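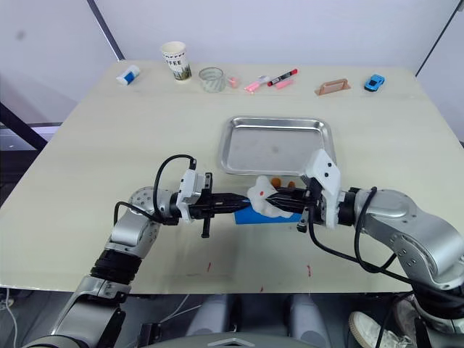 April, morning

Tan bench, Escobedo room. Tray and tool pouch layout, second pass.

Carried over from the last entry: the pouch was too far to the right and the tray too far back, so every transfer between them was a diagonal. Also carried over: tray rim smudged, pouch lining shedding lint, no agreed home for the markers.

Layout as of this morning. The steel tray sits near the middle of the bench, long side parallel to the front edge. Pouch in front of it, opened flat, tools lying crosswise. Everything that isn't a tool and isn't being worked on goes in the back row against the far edge. The area between tray and back row stays clear for putting down parts in transit. That last rule was in the old sheet too and was ignored from the first week, mostly by coffee cups.

Back row. Left end is the small white-and-blue item on its side, then the paper cup, and the row runs to the right from there. The ribbed tumbler goes beside the cup, then the highlighters and the red marker. Scraper to the right of the writing things, with its handle up. The blue toy car goes at the right-hand end, facing right. It has been there long enough to be useful as an end stop for the row: if something is to the right of the car it has been put down in a hurry and needs to go back where it belongs.

The pink highlighters roll. So does the red marker. Tried them parallel to the back edge and they ended up wherever they liked. On a diagonal they are better behaved, though this is a matter of the clip landing on the bench and says nothing about the angle. They could go upright in the tumbler. Against: the tumbler is light when empty and a marker makes it top-heavy. Leave as is for now, revisit if one goes over the edge again.

Tray. Stock number 2930, stainless, rounded corners, raised rim. Cleaned with Plekorex wipes, then with plain water and a lint-free cloth. The Plekorex takes the fingerprints off the floor of the tray without trouble and leaves a faint film in the corners, where the radius keeps a flat-folded wipe from making contact. Rolled the wipe into a point for the corners. Better. Some haze still there under the side light. It has no effect on anything we put in the tray and I am not going to polish it.

Checked the tray for rock by pressing each corner in turn. Front left lifts very slightly. Turned the tray end for end and the lift moved with it, so it is the tray that is out of true. The bench is fine. Did not try to bend it back. If it gets annoying, swap it with the one from the Skomudeck shelf, which is the same pattern and never used.

Distance from the front rim of the tray to the top edge of the pouch: started at 20 mm. Too tight, the points of anything hanging over the pouch edge touch the rim. Opened it up a little at a time until the fine tweezers could be picked up without scraping, then put small pencil ticks on the bench at the tray corners. Pencil will not survive the next wipe-down. Need something better, see the list.

Pouch. Preltex, stock number 2610, blue border, pale gray quilted lining. Shook it out over the bin first, then went over the lining with tape. Quite a lot came off on the tape, nearly all of it short pale fiber. I think it is the lining itself. Nothing metallic. The quilting is good for holding tools still and bad for everything else, because small debris settles in the stitched channels and stays there through a normal shake. Tape works. Brushing moves the lint from one channel to the next.

The border has taken a fold line from being stored rolled. Laid flat for an hour under the big catalog and it relaxed enough to use. From now on store it open in the drawer.

Tool order, top to bottom as seen from the front of the bench:

Slim tweezers, point to the left
Dark pointed tweezers, next one down
Scissors, to the right
Long dark tool, lowest

The old order had the scissors on the left, with the tweezers below. It looked neater. In use it meant reaching across the open points of the tweezers to get the scissors, several times per piece. With scissors on the right they can be picked up by the handles and moved straight off the pouch.

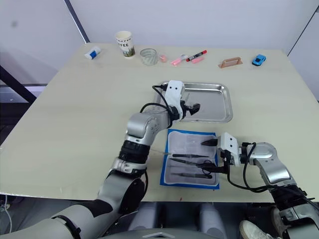
The slim tweezers are longer than the usable width of the lining once the scissors are in, so the point overhangs the pouch on the left. Considered turning them around, and then the point is next to the scissors. Considered shifting the whole set to the right, and then the scissor handles hang off. The overhang is the least bad of the three. The tip is fine enough that a knock will spoil it, so nothing gets slid along the bench on that side. Lift and place.

Tried a tip guard cut from a drinking straw. It stays on but has to be taken off each time and then the guard is one more small thing on the bench. Removed it.

Midday

Ran the usual sequence with the revised layout: tool from the pouch, work over the tray, tool back to the pouch, part to tray. Notes as they came up.

Returning the dark tweezers to the correct line is harder than picking them up. The lining has no marks and the tools drift toward the bottom of the pouch with each return. By the end of the run the lowest tool was partly on the border. A stitched line or a row of small pockets would fix it, but pockets hide the points and slow everything down. Could draw on the lining with the red marker. Tested on the inside of the fold where it will not be seen. It bleeds along the fiber, and the line ended up several times the width I drew. No.

Soft items hold up well in the tray as long as they are set down in the middle. Against the rim they lean and then slide. Small hard items do the opposite: they skate on the steel and stop at the rim, which is convenient for finding them and inconvenient if the order matters. A thin liner would help with both. Silicone sheet is too grabby, and lifting a soft item off it pulls the sheet up as well. Paper is acceptable. Cut one to 200 mm and it was short of the far rim, but short is easier to get out again than an exact fit.

Reflection off the tray rim is a nuisance with the side light on. Moved the light farther back and lost brightness over the pouch. Moved it halfway. The bright line on the rim is still there but it no longer falls across the part of the tray where I look.

The pale bench against the pale lining is poor contrast for light-colored parts. The blue border helps in that it is at least obvious where the pouch stops. Anything white that gets past the border onto the bench top takes a moment to find. Not a layout problem, a color problem, and the bench top is not being replaced this year.

The scraper is fine where it is but does not really belong with the writing things. It was out for the label residue near the front edge. Residue is mostly gone, except for a strip by the corner that smears when warmed and chips when it isn't. Used the scraper at a low angle and stopped when it began to mark the surface. The rest can stay.

Afternoon

Repeated the sequence with the light in its new position and the paper liner in. Fewer pauses. No dropped tools in either run, so nothing to compare on that count. The tweezers went back on the wrong line once and I noticed only when I reached for the other pair.

The old layout sheet is out of date in three places: scissor position, tray distance, and the note about the light. Corrected in red on the wall copy. The copy in the Skomudeck binder is not corrected yet. Anyone working from the binder should go by this entry.

Open items

Replace pencil ticks with something that survives Plekorex. Thin tape corners, probably, if we have any that does not leave residue of its own.
Liner paper: cut a stack at one size and keep it under the tray.
Ask Preltex whether 2610 comes with a smooth lining. The quilted one is the only one on the sheet we have.
Return the scraper to the drawer once the strip by the corner is either finished or given up on.
Decide on the markers.
Check front left corner of the tray again after the next wash.

Pouch left open overnight, tools on their lines, cloth over the top.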